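Iscombe to Wakska: train or rental car?

mrinaldi
We land in Iscombe in December and need to get to Wakska the same day. The map says 161 miles by road. Two adults, one big suitcase each. Is the train worth it or should we just rent?

furnival_fan
Train. It takes longer, but the mountain road gets icy and the rental desks charge extra for winter tires. I paid 100 for mine.

Arsalan Rajput
Disagree. I've driven it three winters running and the road was plowed every time. With the train you change at Furnival, and if the first leg is late you wait two hours for the next one.
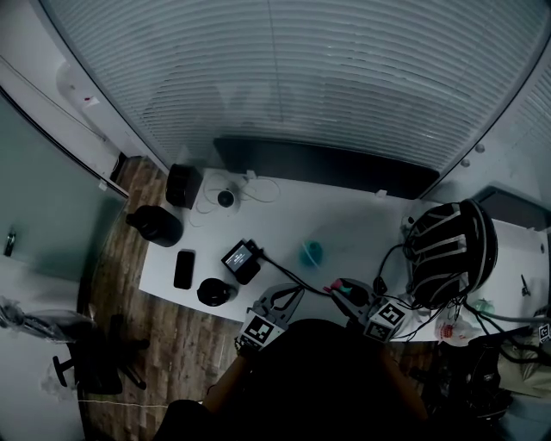 Also, the station in Wakska is at the bottom of the hill and most of the hotels are at the top. With big suitcases you'll want a taxi, so add that to the fare.

furnival_fan
There's a bus up the hill, number 235. It stops right outside the station. And the wait at Furnival isn't bad, the cafe stays open late.

kettle_lane
Whichever you pick, don't skip Graltura. It's halfway if you drive, and the old bridge is worth an hour. The train doesn't stop there in winter.

mrinaldi
Thanks all. We get in at noon, so a missed connection would mean arriving after dark. Leaning toward the car. Is parking hard in Wakska?

Arsalan Rajput
Free above the church, paid everywhere else. Get there before 5 pm and you'll find a spot.

furnival_fan
I'd still take the train. Check the road report before you sign for the car.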